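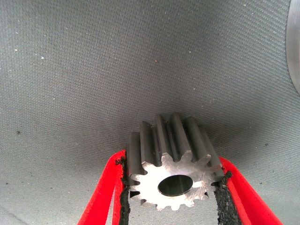

The contract said 1000 good ones. Darnell Ferreira had read it twice and found no definition of good, so on his first morning in Wiltby he asked.

"You'll know," said Janka Vávra, who ran the floor for Keogh.

"And if I don't?"

"Then I'll know."

The job was to teach the arm to pick up a gear and put it on a peg. The arm already had opinions on the matter, all of them bad, left over from a summer of bottle caps. What it needed was a person to take hold of the controls and do the thing properly, over and over, while the machine wrote down everything it saw and felt. Each time through was called an episode. Darnell had told his mother he was working in episodes, and she had told her sister he was in television.

He sat at a bench with a pair of handles in front of him. When he squeezed, the red fingers squeezed. When he turned his wrist, the gear turned. Between the handles was a pedal for start, a pedal for stop, and a third pedal that Ataberk Tatlı, who had built the bench, asked him not to press.

"What does it do?"

"It deletes the day," said Ataberk.

"Why is it a pedal?"

"I had three pedals."

Darnell moved his chair a little to the left.

The first afternoon he did 5. The gear had a way of meeting the peg at a slight lean and then sitting there, stuck, like a hat on a man who doesn't want to take it off. He would back up, wiggle, try again, and finally seat it with a small click he found deeply moving. Janka watched the replays with her arms folded.

"You wiggle," she said.

"It went on."

"It went on after you wiggled. If you wiggle, the arm will wiggle. We will ship a wiggling arm to Sirkley and they will put it next to eleven other wiggling arms, and a man will fly here to shout at me."

So he learned not to wiggle. He learned to come down straight and slow with the bore over the peg, and let go as if the gear had been his idea but he wasn't going to insist. By the end of the week he could do it with a mouthful of sandwich. His count went up. In the evening he went home and put his keys on the hook, straight and slow, and stood there a second longer than he needed to, waiting for the click.

It was İlker Yalçınkaya who spoiled it. İlker did the training, in the sense that he started the training and then walked around with a mug while it ran. He came out of the back room one afternoon looking like a man who'd been handed the wrong baby.

"It's perfect," he said.

Darnell took this well.

"It's perfect as long as nothing goes wrong," said İlker. "If it's off by a hair, it stops and waits. I don't think it knows that anything can go wrong. It's never seen it."

Everyone looked at the arm, which was off by a hair, and waiting.

"It needs mistakes," İlker said. "And then getting out of them."

"He used to do that," said Janka. "He wiggled."

"Where are those?"

Janka unfolded her arms, and folded them again the other way. "I threw them out," she said.

They held a meeting. Keogh liked to have its meetings standing up, on the theory that this made them short, and all it had done was give everybody strong legs. Elif Naz Bayram came up from the office to explain the amendment. The contract would now call for 1775 episodes in all, the new ones to contain "natural error and recovery." She read that part aloud, and then read it again with less confidence.

"How natural?" said Darnell.

"It just says natural."

"So I should try to get it wrong."

"No," said İlker. "If you try to get it wrong it looks like you're trying. The model can tell. I can tell. You did one this morning that looked like a soccer player going down in the box."

"I was practicing."

"You have to try to get it right," İlker said, "and fail."

Darnell said he had plenty of experience in that area, though none of it had ever been recorded.

He went back to the bench and tried to get it right. He got it right. He had ruined himself; his hands came down straight and slow no matter what he thought about. He thought about his rent. He thought about his cousin's wedding and the remarks he had made there. He closed one eye. The gear went onto the peg with its little click, and a green number went up by one, in the column nobody needed anymore.

"Switch hands," said Ataberk.

He switched hands. It took most of an hour for the left to be as good as the right, and he was sorry to see it learn.

"Drink some coffee," said Ataberk.

He drank 7 cups. His knee went up and down under the bench, a matter of real interest to everyone given the third pedal, but the handles stayed steady as a pair of candlesticks. Elif, who had no reason to still be there, brought her chair over.

"Can I try?" she said.

"Have you done it before?"

"I do invoices."

She squeezed too early and got air. She squeezed again and picked the gear up by the edge of its teeth, and it turned in the pads and hung there looking at the floor. She said a word that is not used in invoices. She set it down, took it again, carried it across in a series of small lurches, missed the peg by a finger's width, came back, leaned on it, lifted, leaned the other way, and with her tongue between her teeth she wiggled. Click.

İlker had come out with his mug. He didn't say anything for a while.

"Can you do that again?" he said.

"I hope not," said Elif.

"That's exactly the attitude."

She did forty that day. They were terrible in forty ways. Janka had to leave the room for several of them. Darnell sat beside her and wrote the labels - late grasp, slip, tilt, collision minor, collision less minor - and found that he was holding his own hands in his lap to keep them from helping. At one point he did say, "You might come down a bit straighter," and three people turned on him at once.

"Don't teach her," said İlker. "Whatever you do. She's the only one we've got."

So it became a rule that Darnell was not to speak to Elif about gears. They spoke about other things. He learned that she had grown up over a bakery and couldn't stand bread. She learned that he was not in television. When she got one in on the first try, by accident, she looked so downcast that he told her it happened to everybody, and bought her a soda out of the machine.

It was a losing race, of course. A person can only be bad at a thing for so long if she keeps doing it all day. The lurches got smaller. The word that isn't used in invoices came up less and less. İlker drew a chart of it and pinned it by the door, a line going steadily downhill, the saddest record of improvement anyone at Keogh had ever seen. They brought in Ataberk, but he had built the bench and knew too much. They brought in Janka, who sat down, put the gear on the peg in one motion like a woman closing a drawer, and went back to her desk without a word. They brought in the delivery driver from Codel, who was wonderful, and had a truck double-parked.

The last episode was recorded on 1/22/18, late, with the heat already off for the night. Elif had one to go, and for a long stretch she couldn't manage it. Click, click, click. Green numbers in the wrong column.

"I'm sorry," she said. "I've gotten good."

"It's all right," said Darnell.

"Say something to put me off."

He considered the matter. There was a thing he had meant to say since roughly the soda machine, and he had been carrying it around very straight and very slow, waiting until it was lined up. He opened his mouth and it came out sideways, beginning with bread, touching on his cousin's wedding, backing up, starting over, and arriving at a question about dinner from an angle no one could have planned.

The gear jumped in the red fingers, tipped, hit the side of the peg, and came away again.

"Keep going," she said, with her eyes on the screen. He wasn't sure which of them she meant, so he kept going too.

In the labels, he put it down as collision minor, recovered. Janka checked it the next morning with her coat still on.

"What happened there?" she said.

"Natural error," said Darnell.

She ran it back and watched it a second time, the slip and the lean and the long shaky business of getting the thing where it was supposed to go. Then she marked it good, and asked who had left the soda cans on the bench, that close to the pedals.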